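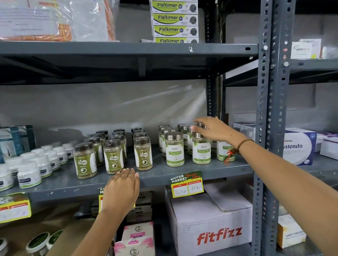
*Slide 1: metal shelving, middle shelf.*

# Sorting and storing rubber and clear stamps

Notes for the Skanell card makers' evening, May. Start at 7.30, tea after the second part.

## Opening

- Say hello, check the back row can hear.
- I've been stamping since my children were small. When I last went through my sets I had 178 of them, and I was using the same few every month.
- Tonight is how I sorted them and what I'd change. Questions whenever people like.
- Ask for a show of hands: who has bought the same set twice? I have. It was Yin, the one with the bamboo and the small birds, and I only noticed when I got home and put it next to the first one.

## Part one: getting everything out

(Next slide.)

- Do it on one day if you can. I used the dining table and the spare bed.
- Clear stamps in one lot, red rubber in another, wood-mounted in a third. Wood-mounted take up far more room than you expect.
- Sort by what you reach for them for. I tried sorting by maker first and it didn't suit me, as I never remember who made what. Mine are now birthdays, sympathy, Christmas, flowers, animals, backgrounds, and plain greetings.
- Greetings were the hard part. Most sets have a "Happy Birthday" in them somewhere. I leave each set whole and stamp its greetings on a separate index card.
- Pass round the index cards here. Ask for them back before tea.

## Part two: the stamps themselves

- Clean before you store. Damp cloth and a drop of baby shampoo for clear stamps, then pat dry. No alcohol wipes on photopolymer.
- Staining is fine. My Luvora black has turned half my clear stamps grey and they still print properly.
- If a clear stamp has lost its cling, wash the back of it. Lint is nearly always the cause.
- Keep them out of the sun. I had a set on a windowsill for one summer and it went yellow and a bit brittle at the thin parts.
- Pockets: I cut a piece of white card to fit, stamp every image on it, and slide it in behind the sheet. Then you can flick through without opening anything.
- Show the pocket with the torn corner. Cheap ones split at the top. The heavier ones from Itby have lasted me almost 4 years.

TEA. Put the sample cards out on the side table.

## Part three: ink pads and dies

- Ink pads flat, and upside down if the maker says so. Check the lid, they differ.
- Swatch every pad on the card you really use. The colour on the lid is a guide at best.
- Dies go in with the stamps they match, on a magnetic sheet. If they're kept in a different box I forget I own them.
- Re-inkers in a lidded tub, standing up. Mine leaked once over a pack of cream card.

## Short demonstration

Need: 2 acrylic blocks, Luvora black, white card, the flower set, scrap paper, damp cloth, kitchen towel.

1. Stamp the image cold, straight from the packet. Show the patchy print.
2. Rub the stamp lightly with a fingertip or a pencil rubber.
3. Ink again by tapping the pad on to the stamp. Press down, don't rock.
4. Hold both up. Walk them along the front row.

If the first print comes out well, say so and carry on to the next step.

## Swap table

- Bring sets you haven't used since last spring.
- Limit is 4 sets each, labelled with your name on the back.
- Anything left goes to the school at Itby Road, so check with me before you pack up.

Handout is one side of A4, by the door. Spare pens in my bag.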